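Ticket: arm drifts off target during teleop demos, PC strip-down cell
Site: Flastthorpe, cell 2
Opened by: Triin Laur
Assigned: Leszek Ostrowski
Status: open, workaround in place

Problem as reported
Recording demos for the memory module task. Operator drives the arm by remote, gripper goes into the case, all fine until the last bit of the way down. Then it creeps. Let go of the controller and it keeps creeping, always towards the drive cage side. Operator corrects, so every demo has a wobble in it and the trained policy copies the wobble. Lovely.

Maarja Krūmiņa has binned 17 demos from this morning. Target for the set is 50.

What I tried, Leszek
- restarted the Gestesard teleop server. No change
- swapped controller for the spare. Same creep, so not the stick
- dead zone up a notch in config. Creep slower but still there, and operator says it feels like stirring porridge. Put it back
- hand guiding instead of remote. Arm in free-drive, pushed it down into the case by hand. Creeps there as well!! So not teleop at all
- checked payload setting. It was left on the old value from before the camera went on the wrist. Camera and braket weigh 400 g together, config had nothing for them

So the arm thinks its carrying less than it is, and off to one side too. Fits the direction.

Fix so far
1. Payload updated, centre of mass shifted to the camera side. Saved under the Urnero profile, NOT default. Please don't overwrite default, Darius is using it.
2. Free-drive check with the case out of the way. Held still for up to 2 minutes, good enough.
3. Case back on its side next to the fixture plate, arm lowered in over the board again by remote.

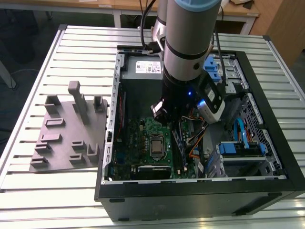 4. Cables. The loop by the camera might be tugging when the wrist turns. Dzintra Org to re-route with more slack, then we repeat the free-drive check with the wrist turned both ways.

Still to do
- five fresh demos by remote, Triin driving, nobody touching the config in between
- Maarja to compare against the old ones before we go for the full set
- ask Bhardwaj if the payload can be read off the tool at start-up, this will bite us agian otherwise

Update, 15:40
Three demos done, no creep on the way down. Bit of a twitch on the third when the wrist turned, cable not moved yet. Leaving ticket open till Dzintra has been at it.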